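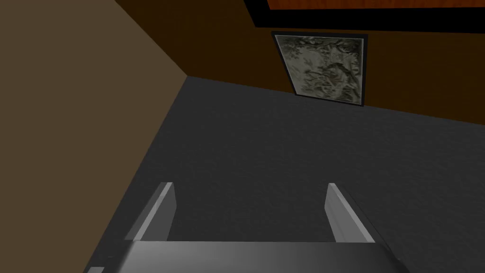 Search stories, puzzles, facts

Wednesday - by the Karneck Kids page
Reading time: 2 minutes

How do you look after a robot's hand?

You wash your hands before lunch, and every so often somebody has to remind you to trim your nails. A robot's hand needs looking after too, and ours, which belongs to a robot called Bollard, gets its turn every Wednesday before the school groups come in.

Bollard's hand is called a gripper. It has two flat fingers that stand up side by side from a wide part called the palm. They slide together to pinch something and slide apart to let it go, and that is the whole trick! No thumb, no knuckles, and no pinkie to jam in a door.

First, we switch the robot off and wait until it is completely still. Then the fingers get a wipe with a soft cloth, on the inside faces most of all, where dust and sticky bits like to gather. Next we check the screws. There are 11 of them in Bollard's gripper, and a loose one can make a finger wobble - only a tiny bit, but enough to drop your favourite toy car.

After that the power goes back on and everyone stands behind the yellow line. Bollard opens and closes its fingers 21 times while we listen for squeaks or grinding. If one finger gets there before the other, the computer has to learn all over again where "open" and "closed" are. Grown-ups call this calibration, and it's a bit like tuning a guitar.

Every 800 hours of work the finger pads are swapped for new ones, the same way you get new runners when the old soles wear smooth.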